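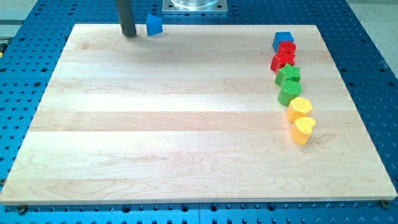

I finished the fourth series of Rantala last night and I still don't believe in the Vulia family. We are meant to accept that they ran the docks at Grulledon for 43 years without a single cousin talking to the police, and then the whole business falls apart over one stolen lorry. Everyone I know who watches it calls the plot seamless. I'd say it's more like the pale board at the top of this post, a decent slab until you look along the grain and see it's several long strips laid side by side, each a slightly different shade. The customs story is one strip. The wedding is another. The priest who may or may not be an informer was plainly written for some other programme.

My main trouble is the old man. By episode four he has lost the warehouses, the harbour office and both of his brothers, and the rival lot from Inard have his house watched day and night. So he goes out for a haircut. Alone, on foot, in daylight. Fans will tell you he wanted to be shot, that it was a sort of confession, and they'll point to the look he gives the barber. I've watched that look seven times. He looks like a man waiting for a haircut.

Then there's the daughter taking over. I like her, and the kitchen argument with her aunt is the best thing in the series by a mile. But in one episode she can't read a set of accounts and in the next she's spotted a false invoice that got past nearly everybody in the firm. Did she do an evening class? The writers could have given us one scene of her sitting up late with the books and I'd have gone along with it.

People keep saying the Inard side will be explained next time. Maybe. They said the same about the burnt boat, which has now been on fire in the opening titles since the beginning and has yet to turn up in the story.

I'll watch the next lot, obviously. I'd just like somebody to tell me who was driving the lorry. If you think it was the priest, leave a comment and bring evidence, and please don't send me the colour theory about the curtains again.

12 comments · 3 shares

Home | Older posts | Telly | Books | About

Contact | Copyright the author, all rights reserved | Back to top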